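Caseck Wrist Service Kit for Light Robot Arms

Order number: Caseck 102
Status: in stock
Supplied by Hundus, spare parts and service

Overview
Setting up
Care
Repair
Comments (2)

Overview

The Caseck kit is made for people who look after one arm with a two-jaw gripper and who do not have a service contract. It contains everything that is necessary for mounting the gripper on the wrist, leading its cable, and keeping the jaws in good order for 1000 hours of work. After this, the pads and the cable clips should be changed, and they can be ordered separately under the name Evusen.

We sell the kit for arms that stand in offices, teaching rooms and small workshops. For arms which work in dust or with coolant we have a sealed version, please ask for it before you order.

In the bag

Jaw pads, one pair, with screws
Wrist screws, one set, with thread lock already applied
Cable clips, soft type
Hex key with long handle
Cleaning cloth
Printed card with the order of tightening

The gripper itself is not included. The torque driver is also not included, and we ask you not to replace it with an ordinary key for the wrist screws. The long hex key in the bag is for the pads only.

Setting up

Switch off the arm and wait until the light at the joint is out, if your model has one. Support the wrist with your free hand before you loosen the last screw. The gripper is heavier at the front than it looks, and it will turn down.

Clean both faces of the flange with the dry cloth. Put the pin of the gripper in its hole, then set all screws by hand. Tighten them crosswise in two rounds, following the card. When the gripper sits correctly you can't feel any step with your fingernail between the wrist and the gripper body.

The cable comes next, and most of the calls to our service desk concern this part. Leave a loop on the side of the arm, large enough that the wrist can turn to both ends of its travel. With the power off, move the wrist slowly by hand if your arm allows it, and look at the loop all the time. It must not become straight, and it must not go under the jaws. Only then close the clips.

At the end, teach the tool weight again in the controller. If you forget this, the arm will sink a little each time when you release the brakes in hand-guiding mode.

Care

Wipe the pads every morning. Thin round parts, such as poles and tubes, leave a dark line in the middle of the pad, and when the line becomes a groove the grip is no longer safe. You can exchange the left and the right pad one time. A second exchange does not help.

For long parts we recommend to grip near the point of balance and to keep the speed low. A long pole held at one end works as a lever, and the jaw screws will come loose earlier. Check them every 2 weeks if you handle such parts daily.

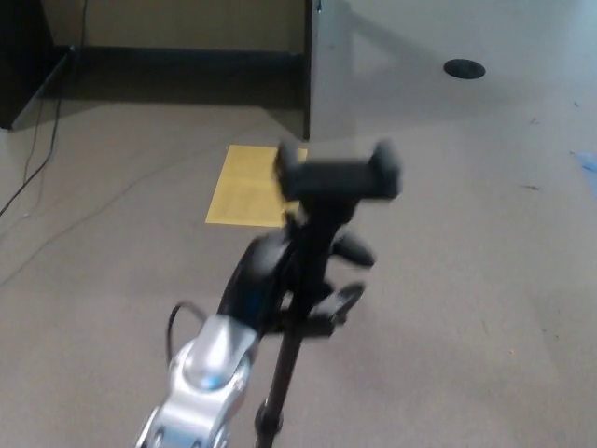 Somtochukwu Okafor wrote to us that the card should say more about the order of work after a collision. In her opinion the jaw screws must be checked before the wrist screws, for a bent jaw can make a good wrist look crooked, and she lost a full afternoon by doing it the other way. We agree with her and the next print of the card will have it so.

Repair

After a collision, switch off and check the jaws first. Put a straight steel ruler along both pads. If light passes on one side only, change that jaw and check again. After this, test the wrist screws with the torque driver. A screw which turns further must be replaced, as the thread lock works one time only.

If the gripper closes but reports no part, the fault is usually in the plug and not in the motor. Pull the plug straight, look for a bent pin, and put it back until you hear the click. Please do not open the gripper body. The body is sealed at our bench and we can't accept it back when the seal is cut.

Repairs are done in our Cuautle workshop. Write the hours of work on the return form, even when they are under 900, because the technician chooses the test program by this number.

Comments (2)

Tyson Gosselin
Does the soft clip fit a thicker cable also? Ours has an extra sleeve on it.

Nesma Slaoui, Hundus service
It fits when you remove the inner ring. Pull it out with flat pliers, without heating.

Related items: Evusen pad set, Evusen clip set, torque driver for wrist screws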